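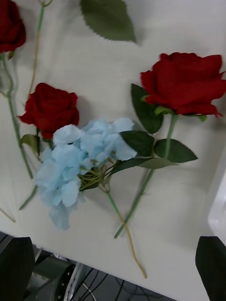
How much closing force does a thin artificial stem need before it stops rotating in the pads?
Less than we had been using. With the Fulia pads the stem held at setting 3 out of 10, and anything above that only bent it.

Notebook, May, bench 2. Fulia parallel gripper against the Ristmont one, same arm, same wrist camera, Plilix controller on both. Objects are the red roses, the blue hydrangea and the loose leaf on the white top.

Setup. Controller loop left at the default. Wrist camera exposure fixed at 2,000 microseconds after the auto setting drifted between the first runs. Approach from above, fingers aligned across the stem, grasp point picked by hand on the monitor. 39 attempts per gripper, split over the flowers and the leaf. Slip is logged if the stem turns more than 5 degrees between lift and hold.

Fulia. Stems fine. The hydrangea stalk is thin and the pads close on it squarely as long as the grasp point stays clear of the knot under the florets. Grasping at the knot gives a tilted lift. Where a rose stem runs under the hydrangea the planner kept proposing the covered section. Masked it by hand for now. Needs a proper fix in the grasp scoring, e.g. penalize any point with petals within a finger width.

Ristmont. Faster close, more overshoot. Pads are stiffer and the stem rolls before it seats. Raising the force to 5 cured the roll and left a crease in the stem coating. Tried the softer Sriwong sleeves over the pads: roll gone at 4, but the sleeves add thickness and the fingertips touched the table twice. Table offset raised 3 mm and the runs repeated.

Leaf. Neither gripper is good at it. It lies flat and there is nothing to get under. Fulia picked it up by pinching along the vein with the tips pressed lightly to the surface. Ristmont tripped the force limit and stopped. Leaf results kept out of the comparison, listed separately in the log.

Camera. Dark red petals lose detail at the fixed exposure, the white top is close to clipping. Stem segmentation still OK against white. It gets worse near the front edge, where the cables and hardware under the table come into view between the fingers and the depth jumps. Crop the lower part of the depth map before the next set.

To do:
rerun Ristmont with sleeves at 3
check whether the overshoot is the gripper or the Plilix velocity profile
matte cover for the tabletop
order spare sleeves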